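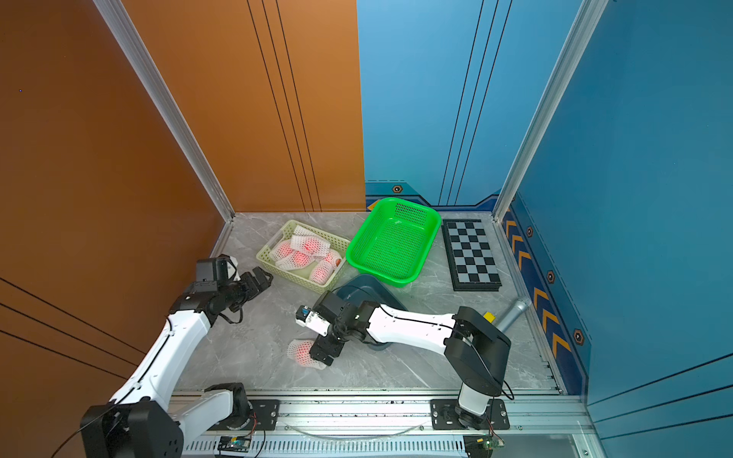 August 29, 2018
by Joni Sjöberg

Apples that ship in foam netting cause two small problems in a kitchen. The netting takes up more room than the fruit, and it hides the skin, so a soft spot goes unnoticed until it has spread. I have settled on a fixed layout for unpacking them: one basket for fruit still in its sleeve, one for bare fruit, and a tray or bin for the sleeves.

The second basket should be perforated. Drainage matters less than airflow, because apples pressed against a solid wall stay damp on that side after rinsing. A rim that does not flex is also worth having if the basket will be carried full.

The sleeve comes off most easily from the stem end. Pinch one end of the mesh, hold the fruit still with the other hand and pull along the long axis. Pulling sideways catches the diamonds on the stem and tears them. A torn sleeve is still usable as padding but will not grip fruit again.
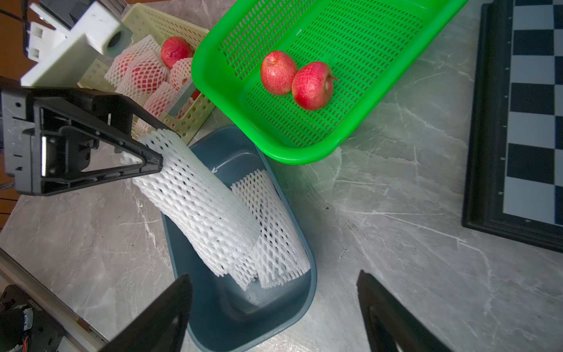 Sleeves go in flat, all lying the same way. They are mostly air, and a flat stack takes a fraction of the volume of a tangled one. I keep 25 and recycle the rest where the local depot accepts expanded foam. Eetu Eskola keeps 250 in a bag in his garage, which I consider excessive, but he stores pears through October and does go through them.

Bare apples get one layer only. Two layers means the bottom fruit carries weight on its contact points, and those are the places that brown first. In a basket the size of mine that puts the limit at eight medium apples. Anything over that stays in its netting until there is room. 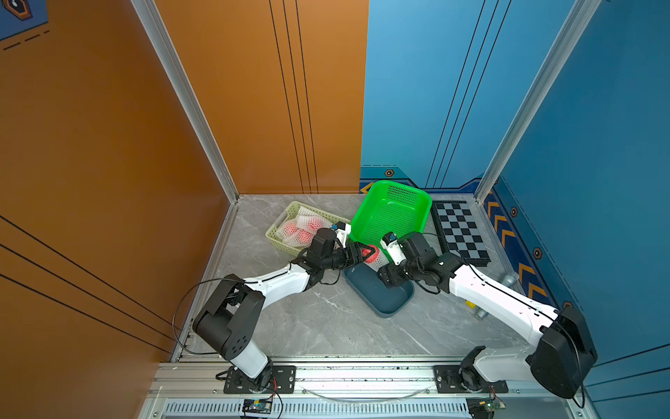
Should the netting stay on in the refrigerator?

Leave it on only if the fruit will be moved or stacked; for a single layer on a shelf it adds nothing and makes inspection slower.

One more point on order of work. Empty the first basket from the top and do not dig. The lower fruit shifts when a gap opens, and netted apples roll further than expected – the foam is springy. Check each apple as it comes out, and eat the marked ones first.

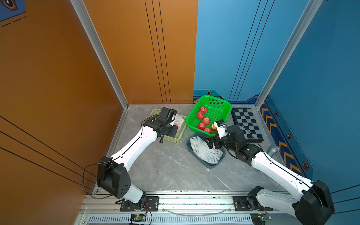
Cleaning the baskets

Warm water and a soft brush, from the outside in, so that debris is pushed out of the holes toward the sink. Dry upside down. The tray only needs wiping, although scraps of foam cling to dry plastic and a damp cloth picks them up better than a dry one.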